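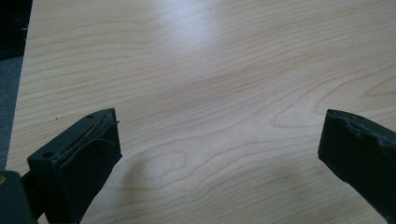

Looking after a pale wooden tabletop

22nd July
By Adhiambo Gachanja

Identify the finish before choosing a cleaner. Put one drop of water in a corner and leave it for 4 minutes. A dark spot means oil or bare timber. A bead that stays put means lacquer, varnish or laminate.

Sealed tops: wipe along the grain with a damp microfibre cloth and a little washing-up liquid, then dry. Glare from a ceiling light hides smears. Check from a low angle with the light off.

Oiled tops: no detergent. Re-oil every March. Apply thinly, leave for 20 minutes, wipe off the excess. Lay used cloths flat outdoors to dry, as bunched oily rags can catch fire.

Knots and tight curves in the grain take up oil unevenly. Rub these areas by hand and do not sand them separately.

Felt pads go under anything heavy. Mats under hot pans, on all finishes.

We use cookies to measure visits. Accept | Settings

Related
Getting candle wax out of carpet
Table legs that wobble
Storing offcuts in a small workshop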